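Learning to Grasp From the Wrist

By Ljubica Mladenović

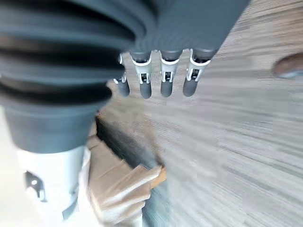 Most robots that handle household goods are trained on views from a fixed camera across the room. Researchers at the Varness laboratory in Skaltville have spent the past year testing a different approach, in which the control system, called Mallet, learns mainly from images recorded close to the hand.

The difficulty is motion. When the arm moves quickly, close views blur, and earlier systems discarded those images. Mallet keeps them and learns to estimate the speed of the hand from the blur itself.

In trials completed in July, the team gave the system 100 attempts at lifting objects from the floor. It succeeded in 90 of them - a clear gain over the group's previous method, Rorurus, though results with soft packaging were weaker.

"The blurred images carried information we had been throwing away," said Danica Trajkovski, who led the study. Her colleague Marwan Kassab is now preparing tests in three furnished apartments.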